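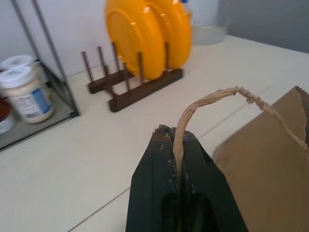 Our town's paper bag fee started in August. I own a small grocery, so a few notes on how the first weeks went.

The fee is 16 cents a bag. The store keeps 5 of that and the rest goes to the town. I have to file a form every month.

Before the fee we went through more than 354 bags on a busy day. I don't have a good number for now yet. The stack by the register is lasting longer.

Most customers don't mind. The ones who do are usually buying one or two things and didn't want a bag in the first place.

Talha Ansari runs the bakery next door and asked if bread sleeves count. They don't. Anything without a handle is exempt. Same for pharmacy bags.

We had to reprogram both registers. Foltum, who service ours, did it over the phone before we opened.

If you shop with SNAP or WIC you don't pay the fee. Tell the cashier if it shows up on your receipt and we'll take it off.

Form for this month is due on the 16th. I still need to find the login.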